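Search this site Search Go

Home Gallery Notes Grippers Cameras Contact

Gripper Trials in the Kitchen, March
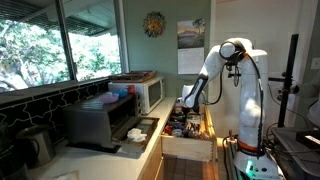 We have been promising to put this page together for the longest time, and now that the spring round is winding down we finally sat down one evening with a pot of coffee and did it! The idea was simple enough when we started. We had three grippers we wanted to compare, one arm to hang them on, and a strong feeling that the tidy little foam blocks we had been picking up all winter were making every one of them look better than it deserved. So we moved the whole business into a real kitchen, with real drawers full of the kind of stuff that everybody's drawers are full of, and started again from nothing.

The three are the Finetti, the Grestedetti and the Breruvano, and we came to this fond of the first and a bit suspicious of the last (you'll see how that went). All of them were run on the same arm with the same controller settings, and the wrist cable was dressed the same way each time, after an early morning when it snagged on a cabinet handle and cost us the better part of two hours.

The utensil drawer
Crowded, jumbled and wonderful. White housing, black fingers, and all those orange and red handles and metal tools and packets underneath. If you only want one test to tell you about a gripper, open the messiest drawer you own and ask it to bring out one thing at a time. We ended up with 3,798 logged grasps over the whole round, and the drawer gave us far more to think about than anything we did on the countertop.

A few notes on each, for the people who wrote in asking.

Finetti: still the one we reach for first when we want to get something done before lunch. The fingers close gently and it is kind to packets, but it does not care for thin metal handles lying flat, and it will happily pinch the air just above a spoon and report a success. We turned the closing force up a little and that helped, though then it started squashing things.

Grestedetti: strong, quick and rather wide across the knuckles. Out in the open it was a pleasure. Down between two bottles it needed more room than we could give it, and we had to rewrite the approach so that it came in at a slant. Changing it over took up to 4 minutes once we had the hang of the bolts, and a good deal longer before that.

Breruvano: we owe this one an apology. It looked fussy on the bench and the manual is a trial to read, but in clutter it was patient and steady, and in our longest session it went 103 grasps before we had to stop and re-zero it. The pads do pick up crumbs, so keep a damp cloth handy.

We used the Szczepańska camera settings for all of it, with exposure fixed by hand. Please do fix yours too if you are working anywhere near a big window, as the afternoon light wandered all over our first batch and we had to throw those runs out.

Next we want to try the lower cabinets, where the arm has to reach down and in, and we already know the elbow is going to complain. More pictures when we have them, and if you have a favorite set of finger pads for bottles, do write and tell us which ones.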